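3.2 Cell layout and upkeep

The Stundside cell has two arms bolted to a single black base plate along the near edge of the tabletop. A drying rack stands at the back with a clip hanger hooked over its top bar, and the green basket is kept left of centre. Tangen and Kvam fixed this layout in December and it has not been altered. The rack feet are checked against a paper template at the start of each shift.

Each wrist carries a small camera, which must keep both fingertips and the hanging item in view. Grip material on the inner edge of the fingers is inspected daily and replaced after 40 hours of use, or sooner if it no longer holds a sock at the cuff.

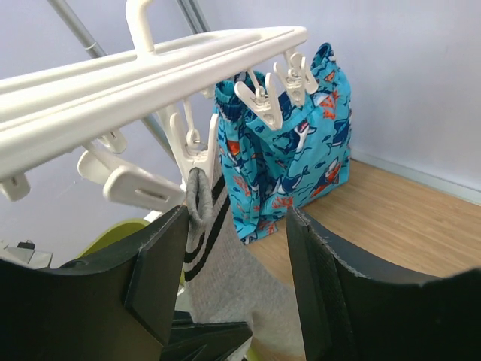 Figure 4. Wrist view with a grey sock between the gripper fingers and children's shorts clipped at the far end of the hanger.

The purple cables need the most attention. They are wrapped loosely along the links so that the wrists can turn through their full range, and a wrap pulled too tight will work a connector free. Strömberg's procedure is to power down, move each arm by hand to its 9 stored poses and re-seat any cable that goes taut. The check takes two people, one at each arm. Crumbs and lint are then vacuumed out of the toothed cable channel in front of the rails, and the colour balance of the fixed camera is reset. On 29th June the right wrist connector was replaced under this procedure and the arm was recalibrated before recording resumed.

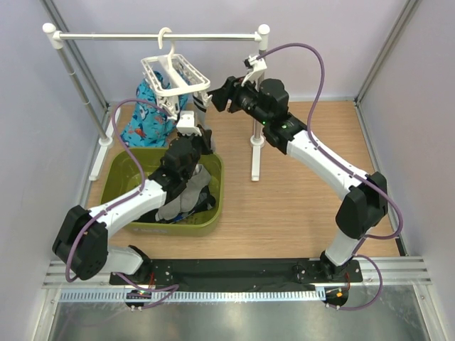 3.3 Calibration

Both arms are calibrated to the tabletop with the Kandetis routine, using 70 touch points per arm.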